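4. Procurement and cost planning for the kitchen installation

4.1 Scope of the budget

The purchase of a robot arm is usually treated in grant applications as a single line. Our experience at the Cusbridge site suggests that this is a poor way to plan. The arm is the most visible cost and the easiest to obtain a quotation for, but it accounts for only part of what must be paid before any household task can be attempted. This section sets out the headings under which the equipment was budgeted, the order in which the orders were placed, and the points at which the first plan had to be changed.

The budget was drawn up by the second author with Perla Ventura of the purchasing office, and was approved in March 2023. It was divided into four headings: the arm and its mounting, the gripper and its consumable parts, the domestic fittings, and a reserve. Staff time was costed separately under the rules of the funding scheme and is not considered further.

4.2 Choosing tasks before choosing equipment

The original plan was to select the hardware first and to decide on tasks once it had been delivered. This was reversed at the suggestion of Soledad Serrano, who had overseen an earlier installation and had found that a good part of the equipment bought for it was never used. A list of candidate tasks was therefore written first, and each proposed purchase had to be matched to at least one task on the list.

Making and serving coffee was placed at the head of the list. It calls for the handling of glass, of thin lids and of small cups, and it can be carried out with goods that any household supplier keeps in stock. The machine, the carafe, the crockery and the pans were all ordered as ordinary retail items. Figure 4 shows the working area, with the counter and the range side by side. 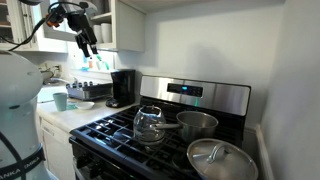 Figure 4. The kitchen working area, with the two-finger gripper above the counter and the glass carafe on the range.

The choice of a domestic kitchen over a laboratory bench had a direct effect on cost. A bench would have been cheaper to prepare, but every fitting on it would have had to be bought or made. In a furnished kitchen the cupboards, sink and range are already present and need only be maintained. Against this, the mounting must be planned around a room that was laid out for people, and the reach of the arm must be checked against the depth of the counter and the height of the upper cabinets before an order is confirmed. We recommend that this check be made on site with a measuring tape and a full-size cardboard outline of the base. Drawings supplied by landlords were found to be unreliable.

4.3 Gripper and consumable parts

Two suppliers, Prilix and Marciniak, were asked to quote for fingers, fingertips and spare cables. The quotations differed less in their totals than in what they covered. Prilix quoted a lower unit price but required a minimum order and charged delivery on each consignment. Marciniak offered a fixed annual supply with delivery included. The second arrangement was chosen, as it allowed the whole cost to be committed within a single financial year.

Fingertips deserve a separate line in any budget of this kind. They are small and cheap, and for that reason they tend to be left out. In the first draft of our plan they were included under "sundries" with no quantity given. The revised plan provided for 16 sets, held in a cupboard at the site and signed out as used. The cost of the first order came to 543 euros.

Cables were treated in the same way. A cable that runs outside the arm must have enough slack for the wrist to turn and must not catch on cupboard doors or pan handles. A spare of each type was ordered with the arm, so that a failure would not halt work while a replacement was sought.

4.4 Domestic items and breakage

Glass items presented a difficulty for the purchasing rules then in force, under which goods were recorded individually and their loss had to be explained in writing. A carafe is inexpensive, and the time spent on such a report would cost more than the item. It was agreed with the purchasing office that crockery, glassware and small lids would be classed as consumables and replaced from a yearly allowance. Pans and the coffee maker itself remained on the equipment register.

The handling of lids illustrates why the allowance should be set generously. A flat, round cover has to be held level and brought over the mouth of the vessel, and a small error in height may press it against the rim. Replacement lids were not always sold apart from the vessel they belonged to - a point which should be checked before a model is chosen. Where a lid could be obtained only with a complete carafe, the full price was entered in the allowance.

We also advise buying duplicates of any item on which a task depends at the time of the first order. Retail models are withdrawn without notice, and a substitute of slightly different shape may make earlier trials difficult to compare with later ones. 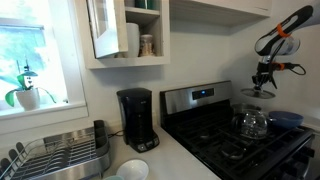 4.5 Timetable and reserve

The orders were placed in three stages. The arm and mounting were ordered first, having the longest delivery time. The gripper parts followed in April, and the domestic items were bought last from Gavinico, a local household supplier, once the mounting position had been settled.

The reserve was first set at 3,000 euros and was raised to 4,000 after the site visit. Its largest single use was for changes to the mounting. Electrical work was a further charge on it. The existing sockets had been placed for kitchen appliances, and a separate supply was wanted for the controller so that the coffee maker and the arm would not share a circuit.

Institutions planning a similar purchase should note that the reserve could not be carried over under our funding terms. Any sum not committed by the end of the year was returned. The remaining balance was therefore applied to a second order of fingertips and glassware, which is recorded with the other purchases in Appendix B.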